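**5/11/24 — dye bench, walnut and iron**
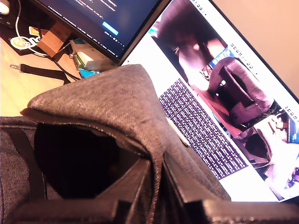
Very good morning on the walnut vat! The batch Habibur started in March has finally given up a proper dark, the kind I've been chasing since we moved into the Undov building. Dipped a strip of the Flindia wool at the usual strength and it came out a warm mid brown, then went into the iron bath and turned almost at once to a soft greyed charcoal. I want more of that speckle you get when two yarns take the colour differently, like the weave on the grey bag by the laptop, where the charcoal is flecked all over and reads much livelier than a flat grey would. A plain dipped cloth never does that. So the plan is to dye the yarn first and weave after, and keep a good spread between light and dark.

**What went in**

- 200 g walnut hulls, soaked overnight, simmered gently, strained twice
- Flindia wool, scoured, still damp from the rinse
- iron at 2 per cent of the weight of the wool (I tried double that last time and the wool went harsh)
- rainwater from the butt, not the tap

Left one hank in for the full hour and pulled the other at the halfway point. The short one is lovely — a sort of wet-slate colour with a brown glow when you hold it to the window. The long one is darker but a bit dead. I'd have guessed the other way round.

Valdir rang while the second hank was cooling and we talked about the Tralinov order. They want cushion panels, nothing fancy, in three greys that sit well together. Nearly 2,000 metres of yarn if we do the lot, so the vat has to be repeatable. He thinks we should dye it all in one go in the big pan. I'd sooner do it in two and mix the hanks on the loom, then any drift between the baths just becomes part of the cloth. He wasn't convinced but he's happy for me to weave a sample each way.

**Sample notes**

Wove a small piece before lunch: short-dip hank for the warp, undyed for every fourth pick, long-dip for the rest. It has real depth! The undyed pick is too bright though, it shouts. Next go I'll give it a quick pass through the spent bath to knock it back. Plain weave for now. A twill might be gorgeous but let's get the colour right first.

Edges are the weak spot. The cut end started to fray as soon as I handled it, so allow a deeper turning than the Figueroa pattern gives, and stitch before cutting.

**To do**

- rub test on both hanks, dry and damp, white cotton
- put a snippet of each on the south windowsill, half covered with card
- ask Habibur if there are any more hulls in his shed (and whether they're black or still green)
- label the jars PROPERLY, the two iron ones look the same
- weigh the spent bath wool once it's dry

Spent bath is in the lidded bucket under the sink. Please don't tip it, there's a good pale fawn left in there and I want it for the fourth pick tomorrow.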